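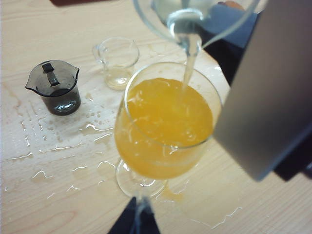 Kerstin asked, before I had so much as got my coat off, whether the slower wrist speed was worth having at all if the stream comes out thin anyway, and whether we oughtn't to sort out the fingers first. I said I'd write both sets down side by side and then we could argue properly, so this is me doing that, with tea, at ten to five.

**June, pouring bench, fingers A and B**

Same arm and same wrist camera all through. The only things I swapped were the finger pads and, late on, the controller settings.

- **A - flat Dusano fingers.** Lovely and simple, and they go on in a minute. My worry with a smooth flat face is always glass: it holds well enough square on, but I don't trust it once the wrist tips over.
- **B - Laltik soft pads.** Kinder to the glassware, I think, though they give a little as the weight shifts and the spout wanders off to one side. Lahcen reckons a stiffer backing would cure most of that, and he's very likely right.

Force limit left at 329 on the controller's own scale for both. Tilt ramp was 3000 ms to begin with, then 700 for the short comparison, and I didn't care for 700 one bit - far too eager with a glass that is nearly full. Back to 3000 and I'd leave it there, Kerstin, please!

Spills want noting too. There was a good deal of liquid on the table, and glossy wet patches do bother the depth reading, so do wipe down between pours even when you're in the swing of it.

The camera itself I'm rather fond of. It sees the rim and the lip of a jug nicely from up close, but printed scales are another matter, and I wouldn't ask it to read a level for us.

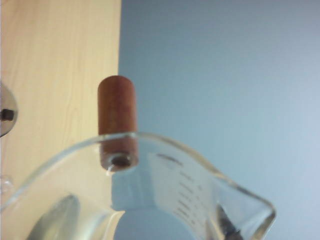 *Wrist view over the measuring jug, spout to the right. Scale too blurred to read.*

Aidan has the spare camera bracket over at Jallalside and says we may have it back whenever we like. I'd like to try it set a touch further out, same pads, before anyone touches the gains again. Nuala, the B pads are in the top drawer, still on their plate.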